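Updating Your Beneficiaries After a Big Life Change

Most people fill out a beneficiary form once, on the first day of a new job, and don't look at it again. We see it in our Hullby office every month. A client comes in to talk about retirement income, we pull the account paperwork, and the name on the form is a former spouse or a parent who has died.

A beneficiary form usually controls who gets the money in a retirement account or a life insurance policy. In most cases it carries more weight than your will. If your will leaves everything to your children but your old 401(k) still names your brother, the plan will generally pay your brother.

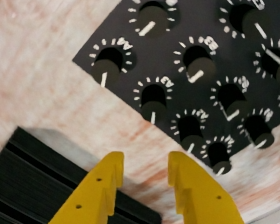
Black control knobs with white tick marks.

One client, 51 and recently remarried, had two retirement plans from earlier jobs and a small life insurance policy through a union. She had updated her will right after the wedding. The plans and the policy were all still the way she had left them in her twenties. Getting the forms, filling them out and having them accepted took her five weeks, mostly waiting on one plan that had changed record keepers.

When to check

Look at your forms after a marriage, a divorce, a birth or adoption, or a death in the family. Check them after a job change too, and any time a plan moves to a new provider. Names don't always carry over when records are transferred, and you may find the line is blank.

If you are married, a workplace plan may require your spouse to sign before you can name anyone else. That signature often has to be witnessed by a notary or a plan representative. IRAs follow different rules, and state law can matter, so ask before you assume.
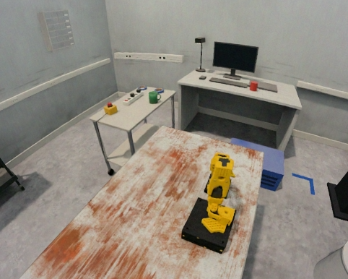
What to gather

Make a list of every account that will pass by beneficiary form. People remember the big ones and forget the health savings account, the old employer's life insurance and the savings account at the credit union that is set up as payable on death.

For each one, ask the company for a written confirmation of the names on file. A screen print is fine. You want both the primary beneficiary and the contingent, who is the person next in line if the first one has died. Write out full legal names, and make sure the percentages add up to 100.

Be careful about naming a minor child directly. An insurance company generally won't hand a large check to a ten-year-old, and a court may have to appoint someone to manage the money. A trust or a custodial account can take care of this, but it needs to be set up properly first.

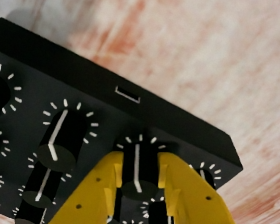 Keep copies of the confirmations with your will and tell your executor where they are. If you send in a change, call back in a few weeks to see that it was recorded.

Letay Tamiru is setting aside time in February for beneficiary reviews at both the Hullby and Gandthorpe offices. Bring your most recent statements and any forms you can find. Current clients can book through the front desk at either office, and there is no charge for the review.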